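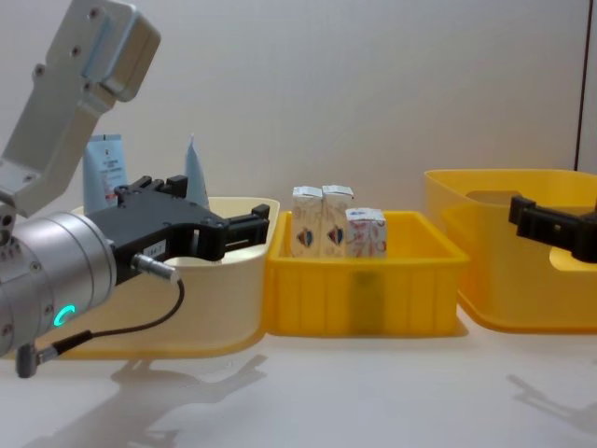
Two-arm sorting bench, tubes and cartons. Anell open day, Eststead.

Print this thread | E-mail this thread

Anell open day: notes on the two-arm cell

belt_and_pulley wrote:
Went to the Anell open day at Eststead on Mon 11 January. Most of the floor was conveyors and palletising, which has been covered here before, so these notes are only on the small bench in the side room.

Two arms, one each side of a white table, electric parallel grippers. Three containers in a line at the back: cream bin, small yellow crate, large yellow bin. Squeeze tubes go in the cream one and small cartons in the crate. The large bin takes whatever the operator calls out. Stock is mixed up between runs and put back by the arms. They quoted 14 seconds per item. I had no watch on it and would treat that as a good-day figure.

There is no fixture under the containers. I asked, and was told they are put down by hand each morning and located by the vision system.

torque_limit wrote:
14 seconds is slow. A single SCARA with a suction cup would do cartons in a fraction of that. What is the second arm for?

belt_and_pulley wrote:
Reach, mainly. The operator said the left arm covers the cream bin, the right covers the large bin, and either can work the crate. When both want the crate, one waits outside a shared zone until the other has cleared it. The zone is set in software as a plain box.

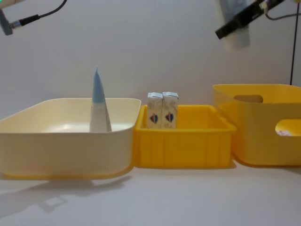 The wait is what costs the time. During the morning session the right arm sat idle for long stretches and the operator put this down to the box being drawn too generously. They intend to shrink it before the July session at Gustside.

Suction was tried on the tubes, I was told, and dropped because the walls flex.

torque_limit wrote:
Fair point on the tubes. I still say cartons are a suction job. A gable top gives you a poor grip face if the fingers come straight down.

dinrail_35 wrote:
Disagree. Across the narrow sides, below the fold, a parallel gripper is fine with that shape. We run similar packs with padded fingers and the drop rate is low. The trouble starts when two stand touching and there is no gap for a finger.

My worry would be the cabling. External leads to the gripper, looped in the open, will catch on a bin rim sooner or later.

belt_and_pulley wrote:
Agreed on the cables. I raised it and was told that wrist rotation is limited in software to protect them. That also rules out some approach angles, so it isn't free.

The rest of my notes, for anyone going to the next one:

1. Finger tips are blocky and swap out by hand. No tool changer on this bench.

2. Touching cartons are the hard case, as dinrail_35 says. The planned fix is to nudge one along with a closed finger before picking. I did not see it run.

3. Tubes are stood upright in the cream bin. Placement height is taken from the rim, so a different bin means teaching it again.
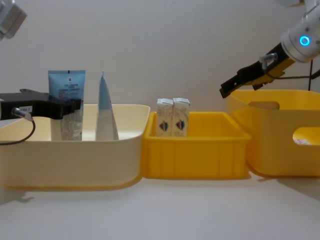 4. Logging. The Grímsdóttir package records every attempt with gripper width and force. They had 532 attempts on file from the week before, failures included. No breakdown by item was on offer.

5. Guarding was a rope and a member of staff with the stop button. Fine for a visit, no use as a guide to a real installation.

torque_limit wrote:
532 attempts with no breakdown tells you very little. If most of those were tubes then the carton figure could be anything.

belt_and_pulley wrote:
Yes. I have asked for the split by e-mail and will post it if it comes.

dinrail_35 wrote:
Ask for finger width at the moment of failure as well. It will show whether they are closing on one carton or clipping the next.

Contact the moderators | Copyright remains with individual posters | Back to top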